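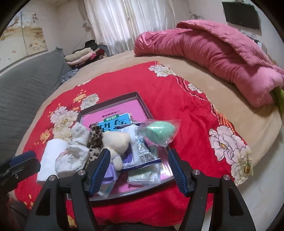 Sillen Park ticket and membership FAQ

2 min read
Updated 2022-04-25

Quick answers before the Plemton game and the rest of the season. More to come when the May fixtures are confirmed.

When do gates open?
Two hours before kickoff for league games. Cup games, 90 minutes. Turnstiles on the river side open last, so use the main entrance if you're early.

How many seats for Plemton at home?
2000 for home fans, 700 for visitors. Away end is all standing. No moving between the two once you're in.

Can I pay on the gate?
Yes if there are any left. Card only. Wuvetti sold out before the day and people still turned up, so check the site first.

What's a half-season membership?
$56, covers every home league game from now to the end of May. Cup and playoff games not included. Under-12s free with a paying adult – one kid per adult, still need to book the seat.

My ticket hasn't come through.
Check junk. Then log in and look under My Orders, the barcode is there as well. Screenshots are fine at the gate. If theres nothing in your account the payment didn't go through, so try again.

Can I give my seat to a friend?
Members yes, up to noon on matchday, through the account page. Single tickets no.

What about refunds?
Game called off before kickoff – ticket moves to the new date, or ask for your money back within 11 days. Abandoned after halftime, no refund. That's a league rule, not ours. 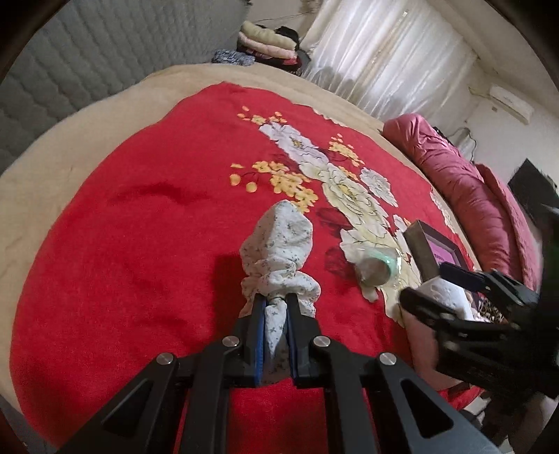
One member wrote in to say the 11 days is too short when the new date hasn't even been set, and could the clock start from when the replay is announced instead. Fair point. We've changed it for postponed league games, starting with Wuvetti away. Cup games stay as they are for now.

Are there coaches to Wuvetti?
Two, both leaving from the main parking lot at Sillen Park. Book by the night before. They leave on time and they dont wait.

Can I bring a bag?
Small ones. Bigger than a sheet of letter paper and it goes in the bag drop by Gate B, free. No glass, no cans, no flares.

Will the Plemton game be streamed?
Audio only. Video is up on the members page the next morning, full game plus goals.

Where do I park?
Not on the school road, you'll get towed. Main lot fills an hour before kickoff. Overflow is the field behind the training pitch, closed if it's been raining.

14 shares | 3 comments

Get fixture changes by email. Sign up for the newsletter.

We use cookies to keep you logged in and to see which pages get read. Accept | Manage settings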